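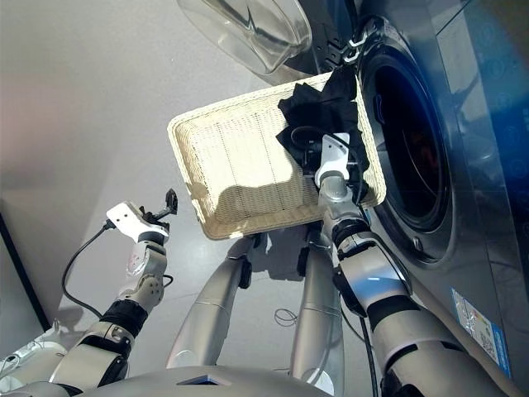
*Le bras droit tient le panier près du hublot, avec un vêtement noir sur le bord.*

# Portes ouvertes de juillet : vos questions sur la démo lessive

Bonjour à toutes et à tous ! Je suis Shiuli Dewan, c'est moi qui parle (beaucoup) à côté du robot pendant les visites. J'ai rassemblé les questions qui arrivent le plus souvent dans la boîte mail, et j'y réponds comme je le ferais sur place, donc avec des parenthèses.

## Il faut réserver ?

Oui, pour la démo. Le hall de Prestero est en accès libre toute la journée, mais la salle du robot est petite et on prend 10 personnes par passage. Vous choisissez votre créneau à l'accueil ou par mail. Si vous venez en famille, prévenez-moi, je m'arrange pour ne pas vous séparer !

## Combien de temps ça dure ?

Comptez 47 minutes, questions comprises. Je sais, c'est bizarrement précis : c'est le créneau que le planning nous a laissé entre deux visites de l'atelier Brindosen, et je m'y tiens.

## On voit quoi, au juste ?

Un robot à deux bras qui s'occupe de linge devant un lave-linge à chargement frontal. Il manipule le panier, il attrape des vêtements, et vous suivez tout ça depuis le côté de la salle. Le programme d'exercices s'appelle Drillititz (le nom vient de Panagiotis, ne me demandez pas). Je commente au fur et à mesure, et on s'arrête quand quelqu'un veut comprendre un geste.

## Pourquoi du linge ? Une boîte, ce serait plus simple, non ?

Beaucoup plus simple ! Une boîte garde sa forme quand on la prend. Un t-shirt se plie, glisse, s'accroche à son voisin, et ne se présente jamais deux fois pareil. Ajoutez du tissu sombre et les plis deviennent difficiles à distinguer. C'est mon passage préféré de la visite, parce que tout le monde a déjà cherché une chaussette noire au fond d'une machine et voit très bien le problème.

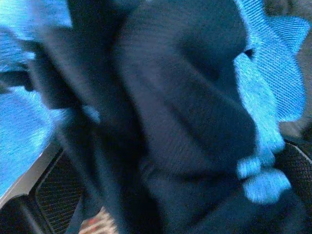 *De tout près : tissu marine presque noir, tissu bleu vif côtelé de chaque côté.*

## Est-ce qu'il rate parfois ?

Bien sûr. Il lui arrive de pincer dans le vide ou de laisser tomber une manche. Dans ce cas on le laisse réessayer, et si ça coince vraiment, Panagiotis Gavalas reprend la main. D'ailleurs, les ratés lancent souvent les meilleures discussions.

## Je peux apporter mon propre linge ?

On me la pose à chaque fois, celle-là. Non, désolée ! On garde le nôtre.

## Et les enfants ?

Bienvenus à partir de 5 ans, accompagnés. Tout le monde reste derrière la ligne au sol tant que les bras bougent, adultes compris (j'ai surtout des rappels à faire aux adultes).

## Je peux prendre des photos ?

Oui, sans flash. Pour filmer les autres visiteurs, demandez-leur d'abord.

## Ça coûte quelque chose ?

L'entrée est gratuite, la démo aussi. Le café, lui, est payant, au comptoir Dimitriou dans le hall.

## On se gare où ?

Derrière le bâtiment, côté livraisons. C'est vite plein après 10 h. Pour un fauteuil roulant ou une poussette, la porte de ce côté est de plain-pied, et l'accueil vous ouvre si vous sonnez.

## Ma question n'est pas dans la liste…

Posez-la-moi pendant la visite, ou écrivez à l'accueil en mettant « démo lessive » dans l'objet. Je réponds le soir, en général après le dernier passage.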